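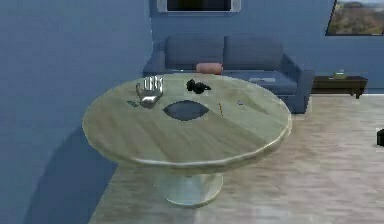

Hi all! I run the robot hand club at Gastness, and I'm looking for people to join us for the winter round of our student project, Drato. We work in simulation, so you don't need to own a robot (I don't either), just a laptop that won't choke on 3D.

So far I've built a living room with a round table in it, and the hand has to learn to deal with small stuff left lying on the tabletop. I need 14 students, any major. Half of you will steer the hand and record practice runs, 200 per person, and the others will mess with the training code. Some Python helps for the code side. For steering, patience is plenty!

We meet in the Yoo building, second floor, two evenings a week through December. Each session is almost 70 minutes, and yes, we usually run over. There's a $500 stipend when your part is done, or you can take course credit if your department allows it. Not both, sorry, I asked.

To sign up, send me a few lines on what you'd like to try and which evenings you can't do. Use the Risto sign-up page and pick Drato from the menu. Sign-ups close at the end of November 2018.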